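Kandach bench notebook
May, started 8:40 in the morning, finished after lunch

Carré table: going over the tape

Kettle on, radio low, and a whole morning given over to tape, which I will admit I had been looking forward to more than a grown person should. The Carré layout has been down for a while now and has been leaned on, wiped, and generally lived with, and I kept promising I would sit down and write up what state it is in before we all forget what it was meant to look like. So this is that entry. It goes on a bit, sorry.

For anybody picking this book up fresh: the big table is covered in flat brown paper and the paper is ruled off into squares with blue tape, strips going across and strips going away from you. We use the squares as addresses. You put the thing in the square, you write the square in the log, and the next person can put the same thing back in the same place without a long conversation about it. That is the entire idea. Carré is a rather grand name for it but the name has stuck better than some of the tape has.

I laid the first lines with the 1,000 mm rule and a chalk line, and the rest by measuring off those, and that was my mistake, or at least the first of them. Every strip borrowed its straightness from the one before it. By the far end of the table you are copying a copy. If you crouch at the front corner with one eye shut you can see which lines I did before morning tea and which ones came later, and I am not going to write down which are which.

The squares are roughly square. I have decided I can live with roughly, for the sort of work we do in them, but I would like them to be the same roughly from one end to the other, and at the moment the tape bends a little here and there and some of the crossings have a bit of a wander in them.

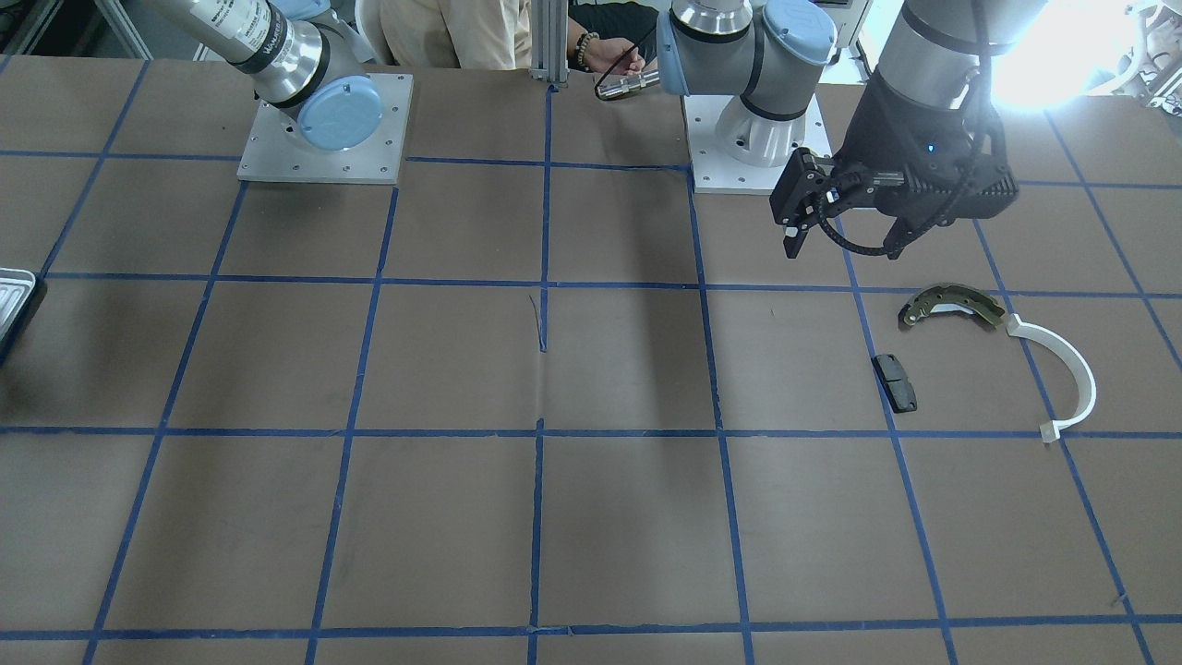

What I checked, and how

I went along each line with a fingertip first, then with the rule. The fingertip is better. You feel a lifted edge long before you see it, and blue tape on brown paper is very forgiving to the eye, so a strip can look perfectly content while its edge is up and quietly collecting fluff.

My order of working, which I would recommend to whoever does this next:

Start at the back, where it is hardest to reach, while your back is still in a good mood.
Do all of the lines running across, then all of the lines running away from you. I tried doing it square by square and lost my place twice.
Put a pencil tick on the paper beside any spot that wants attention. Small ticks, please, soft pencil. We have had biro on the paper before and it stays forever.
Leave the repairs until the checking is finished.

That last one I broke almost straight away. I found an edge up, I had the roll in my hand, and in I went with a patch. Then I found the same strip was out further along, so the patch had to come off again, and it brought a little skin of paper with it. Lesson learned for the second or possibly the sixth time.

For lines that are off I am calling anything under 5 mm good enough to leave. Anything more gets a tick. I went back and forth on that number over a cup of tea and the honest basis for it is that 5 mm is the width of the pencil case ruler I happened to be holding up against things. It seems to suit the work, though, and it is easy to remember.

Crossings

The crossings are where nearly all the trouble lives, and I suppose that makes sense once you picture it. There is a double thickness there, so every sleeve and every cloth catches on it. Along the lines themselves the tape is mostly fine, a bit wavy, small uneven bits on the edges, nothing to fuss over.

The junction I have ticked hardest is one on a middle line, where the tape seems to be up and fraying, with pale little patches showing through it, and there is a thin tear in the strip just past the crossing. Over to the right of it there is a line that stops, leaves a stretch of bare surface, and then picks up again lower down, slightly to the left of where it ought to be and trailing a wisp of fibre. It doesn't quite make it down to the next strip across, either. If you stand back your eye joins it all up for you, very kindly, and that is how a gap like that gets to stay a gap.

I do want that one fixed properly. A square with a missing piece of wall is a square people will argue about. Does the part that's half over the line belong to the left or to the right? With a full line you don't even ask.

There is also a spot at the top of that same line with a small fold where the pieces overlap. I left it. It lies flat enough, and picking at folds is how you get tears.

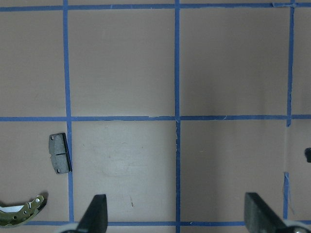 The feeling over on the Damska bench is that we should give up on tape altogether and rule the grid straight onto the paper with a fat marker. Their argument is that ink doesn't lift, doesn't fray, doesn't catch on a cuff, and takes a quarter of the time, and that if the paper has to be changed every so often anyway then the lines may as well go with it. They have also pointed out, quite fairly, that I am the only one who enjoys the tape.

I have been turning that over all morning and I am not against it. I would be sorry, mind you. What I like about tape is that you can change your mind. We have shifted the front row once already, and with marker we would have had ghost lines under the new ones and everybody reading the wrong square. Tape also has a bit of an edge you can feel with your hand when you're looking somewhere else, and I find I use that more than I would have guessed. But the fraying is real, and the time is real, and I can't pretend I didn't spend 40 minutes on one corner today.

A halfway arrangement might do it: marker ticks at the crossings only, drawn on the paper first with a proper template, and the tape laid to the ticks. Then when a strip comes up the next one has something true to go back to, and we're no longer copying copies. I have pencilled this in as the plan unless somebody talks me out of it.

The tape itself

We have been using the Walletti, the plain blue, and I have no complaint about the colour or how it tears by hand. I do think the way we put it down matters more than which roll it comes off. Some notes to self, mostly because I keep forgetting them:

Pull off the full length before you touch it down. Short pieces joined up are what give you the steps and overlaps.
Don't stretch it. Stretched tape wants to go home again, and the ends creep.
Anchor the far end, walk back, lower it in one go, then rub it down with the side of your thumb or a folded cloth.
At a crossing, rub down the underneath strip first and then the top one. Don't try to do both at once.
Cut the ends with scissors. Tearing is quicker and leaves whiskers.

I had a go at one new strip this way, full length, taking my time, and it went down very sweetly indeed. I was so pleased with it that I went and got somebody to come and look, and they were very nice about it.

Marks on the surface

While I was down there with my nose at table height I also had a look at the surface between the lines. It is in decent shape for its age. The light falls differently across it, so one square can look washed out and its neighbour quite dingy, and I would caution anyone against reaching for the spray bottle on the strength of colour alone. Move your head first and see if the stain moves with you.

There is a soft sort of smudge by one of the crossings that I have ticked, longish, no real edge to it, and inside the lower part of it a faint thin line that might be a scratch.
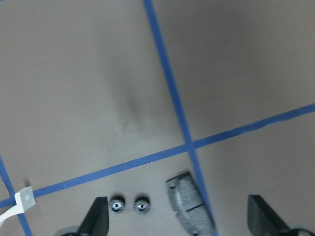

I haven't tried to clean it. A smudge that faint does no harm to anything, and rubbing at paper only ever gives you a bigger and fuzzier patch. If the line inside it is a scratch then it is one for the next change of paper. I have put it in the log under its square so that we don't all discover it separately over the coming weeks.

Same goes for any little specks. Soft brush, outward from the middle, and if it doesn't shift, leave it be.

Still to do

Make the template for the crossing ticks. There's an offcut of 60 cm board behind the door that would do nicely if it hasn't been claimed.
Relay the broken line on the right in one full length, top to bottom.
Replace the torn strip through the middle junction, and have a look at what the paper is like underneath before covering it up.
Order more Walletti. We are on the last full roll, and the part roll has gone oval.
Ask Damska if we can borrow their marker, just to try it on a scrap.
Find out who has the good scissors.

Packed up at ten past two. Pencil ticks are all still on the paper, so please don't rub them out until the new strips are in.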